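Ticket 640: Drive sled won't sit flush
Product: Fanadura drive tray, grey
Opened by: Gualtiero Ruggiero, Wiltby bench
Status: Waiting on parts

Tray has a drive in it and three blue tabs, any of which I would happily blame. Pushed it in, pulled it out, had a coffee, repeated. Photos attached.

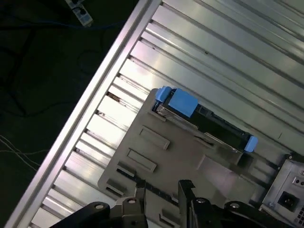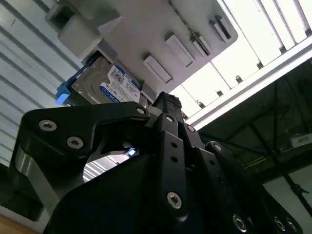
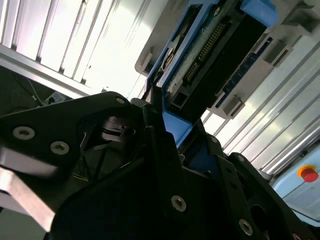
Attachments: drive in tray (first), drive in the holder (second), blue-framed board (third).

23 Nov 2022, reply from Cistside support
Please confirm the sled is the right way round.

Reply from Gualtiero
Confirmed. Also confirmed the wrong way round, for completeness. It fits slightly better.

Reply from Cistside support
The August batch had a burr inside the slot. Do not file it. Sending 7 replacement tabs and a new tray.

Reply from Gualtiero
Define "file."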